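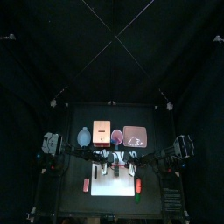

Endbridge, April

Figure 1. The Nudaleo bench at Nosteck between trials, with the housewares in a row at the back and the task board at the front.

4. What the operators do now

Nosteck tests the handling of small household goods for companies that would like to know whether their jug can be picked up. For most of its history this was done by people picking up jugs. The Nudaleo project moved a share of that work to a bench with two arms (Figure 1), and the business case, which we were allowed to read in a meeting room and asked to leave there, described the result as "unattended handling." We spent April at the Endbridge site looking for the unattended part.

4.1 The work that was moved

Before the bench, a shift had five operators. After the bench, a shift had five operators. Management regards this as a transitional state. The operators regard it as Tuesday-proof, a word we did not manage to get defined, though it was used with some affection.

The activity that moved is grasping. An operator no longer closes a hand on the marker or the cup; the grippers do that. What stayed behind is everything that has to be true before a grasp can start and everything that has to be put right after it. Objects have to be brought out and set down where the trial sheet says. The board has to be put straight. Somebody has to decide whether the last attempt counts. None of these tasks appeared in the old job description, for the good reason that a person who picks up a cup does them without noticing, and none appears in the new one either.

The log for the month holds 2,000 trials. Each one has a start, an end and a result, entered by the Delić scheduling software. Setting the bench out again between them has no field in Delić. In the monthly report those minutes come under "idle," and several operators told us, in nearly the same words, that they had never been so busy as when they were idle.
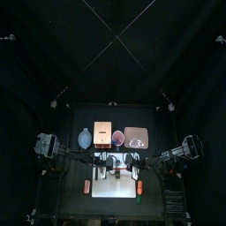
4.2 Becoming particular

The most consistent change we recorded was in how the operators talk about objects. In interviews about the old work, a pitcher was a pitcher. In interviews about the bench, it had a spout, the spout had a direction, and there were views on the direction. One operator explained to us at length why a see-through cup should be treated with more suspicion than a wooden box of the same height. She had worked with cups for years and had not previously held an opinion of one.

This is skill by any reasonable measure. It takes weeks to acquire, it is passed along at the bench by people who already have it, and a shift without it goes badly. It is also paid at the rate for "monitoring," a grade Nosteck created on the theory that watching a machine asks less of a person than doing its work. We put the theory to the operators. The transcript at this point reads "[laughter]" and picks up again with a different question.

Two other effects deserve mention. The first is posture. Hand testing was done standing and moving; bench work involves long spells of standing still and looking, broken up by short reaches over the table between trials. Complaints about wrists went down and complaints about necks went up, and the health form had been redesigned to ask only about wrists. The second is conversation. Operators used to talk to each other while they worked. They still talk, but a good deal of it is now addressed to the arms, mostly encouragement, and some of it unsuitable for an appendix.

4.3 Who owns a drop

When a person dropped something, it was that person's drop. On the bench the question is open. Delić offers the choices "system" and "operator," and the field can't be left blank. Early in the month people picked "system" nearly every time. Then a supervisor remarked that the system seemed to be having a poor month, and the entries began to even out. We found no matching change in how the trials were run.

Long-handled pieces caused the most argument. With one gripper near each end there are more ways for a grip to be slightly wrong, and opinions differ on how wrong is wrong. The written rule says the object must be "under control." The operators have made a working version of this, which covers where the fingers should be on a handle and what to do about an item standing in front of it. They keep it in their heads. It was missing from the procedures binder when we arrived, and our offer to write it down was declined politely. A rule in the binder can be audited. 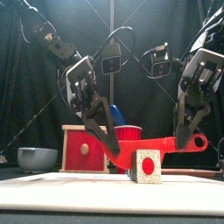 Page last changed: October 4, 2025

4.4 Limits of this section

We observed one site for one month, and we were in the way for part of it. The log was shared with us in full; pay records were not, so what we say about grades rests on the published scale and on what people chose to tell us. Operators also knew we were interested in idle time and may have been idle more vigorously as a result. The comparison with hand testing relies on memory and on the old paper sheets, which are complete up to the point where a shelf was cleared to make room for the bench's spare parts.

Nosteck has read a draft. It asked for one change, the replacement of "unattended" with "lightly attended" wherever the word describes its own plans. We have kept the original wording in quotation and noted the request.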